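Filed under: Desk & Home Office / Clearing Up

Most advice about tidy desks is written by people who sell trays. I have bought the trays. They fill up with the same stuff that used to be on the desk, and now you have a tray to dust as well. What follows is what has survived in my own workroom, plus a few popular ideas I tried and dropped.

Drinks near the computer

The usual rule is no drinks at the desk. I don't know anyone who keeps it, and I don't trust a rule that depends on me walking to the kitchen every time I'm thirsty. A bottle with a screw cap is the sensible middle ground. Put the cap back on after every swallow, all the way, and a knocked bottle is a nuisance instead of a repair bill. Flip tops and sports caps get praised a lot in this context. Mine leaked, both of them, one into a keyboard.

Give the bottle one spot and keep it there. Forward of the monitor, away from the cables, where your elbow doesn't travel. Coasters are supposed to help. A coaster catches a ring of condensation and that is all it does, and a folded dishcloth does it better and goes in the wash.

If you like to refill a store-bought drink bottle, fine, but wash it and the cap with dish soap and let both dry open. The ridges on the outside of the cap collect grime, so go over them with an old toothbrush. Don't bother with the bottle-cleaning tablets. I used up a whole tube of the Okau ones and could not tell those bottles from the ones I had washed by hand. When the plastic starts to smell with the cap off, recycle it.

Peeling the wrap off is optional. Some wraps tear along a perforation and some take a knife and bad language. If your town wants them off for recycling, slit them down the side while the bottle is still full and stiff. 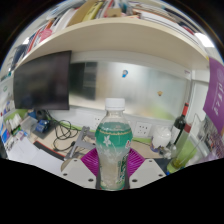 The shelf over the desk is where I part company with the organizing books. They want it styled, with gaps and a plant. A shelf over a desk is for things you reach for sitting down, and it's going to be crowded. What matters is that the heavy things stand at the ends and nothing loose sits along the front, where it can come down on the screen. Folders slump. Wedge them between hardbacks, or lay them flat and put up with lifting the top ones.

Small cardboard boxes are another trap. I'm all for reusing a box, but write on it what's inside, on the side that faces you, or it turns into a box you move from place to place. I opened one in May that I'd been carrying around for 3 years. It held the feet for a printer I no longer own.

Wall boards

A glossy board is easy to wipe and hard to read if there's a window or a lamp across from it. Before you screw one up, have somebody hold it in place while you sit in your chair at the time of day you work. Babatunde Ibrahim wrote to me after the last page to say a matte one solves this. It does cut the glare, but marker ghosts on it, and I've yet to see a spray that gets all of it off. The Puscombe spray took 2 goes and left a smear.

Magnets: use fewer and stronger. The cute ones hold a single sheet on a good day. If a magnet slides when you hang a takeout menu from it, it's a decoration, and you may want it anyway.

Screens

A switched-off screen shows you every fingerprint, so that's when to clean it. Dry microfiber first – a clean one, washed without fabric softener. If that fails, dampen the cloth with plain water and go again with barely any pressure. Never spray the screen itself. I paid $44 for a Fusar screen kit, with a little bottle of fluid and a cloth in a pouch. The cloth is good. You can get the same result from a cheap pack, and you won't feel obliged to store the pouch.

Things I've stopped doing

Compressed air for crumbs. It moves them further in. A dry paintbrush is better, and turn the keyboard over first.

Labeling cables with bread tags. They fall off behind the desk. Masking tape, folded over into a flag, has stayed on mine so far.

The nightly desk reset. I lasted 3 nights. Idahosa, who shares the room, does hers before lunch and says it's no trouble, but she also owns less.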